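Friday, late afternoon, second bench

Glaze tests again. I finally opened the small kiln at lunch and I'm writing this up before I forget which tile was which (last time I left it over a weekend and ended up guessing, so never again!). This is batch 47 of the ash glaze, fired on the slow schedule Chaminda Pramanik talked me into.

Recipe is the Codness base with more wood ash and less feldspar than the last round. I weighed out 100 grams dry, mixed it with 84 grams of water and put it twice through the fine sieve. It felt thin on the brush, so half the tiles got three coats and the other half got two. Three coats is better on the flat. On the textured tiles it pooled in the grooves and went a lovely murky green, sort of pond color, and I'd be happy with a whole bowl like that.

Crawling on four tiles, all of them from the new bag of clay. I think I handled them too much after the bisque. Aitana thinks it's dust and wants me to wipe everything with a damp sponge before glazing, and she's usually right about this stuff, so next batch gets sponged and we'll see. Themba had the same thing on his mugs in July and cured it by thinning the first coat, but he was using a completely different white.

Color is the part I keep arguing with myself about. Under the ceiling tubes the tiles look gray, by the window they look green, and under a desk lamp they go almost brown. I want one light for judging all of them, and I want everybody to use the same one or the notes are useless. I vote for a lamp with a deep shade so it doesn't glare off the shiny ones.

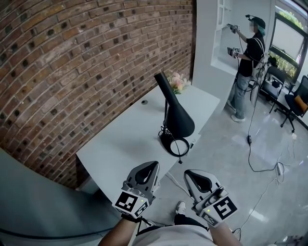
Black lamp on the white desk, by the brick wall.

Back to the tiles. Tile 3171 is the keeper – satin surface, no pinholes, breaks to a rusty edge on the rim. I'm calling it Trovberg until somebody comes up with a better name. Tanvir wants to try it over the dark slip, and I said yes as long as he does it on scrap first.

Things to do: order more ash, relabel the buckets (two of them say Jirley and they are not the same glaze), ask Zarmeena if she still has the old cone chart. Kiln shelf needs scraping too, there's a drip near the back the size of a dime.

Next firing gets the sponged tiles on the middle shelf, same schedule, no peeking.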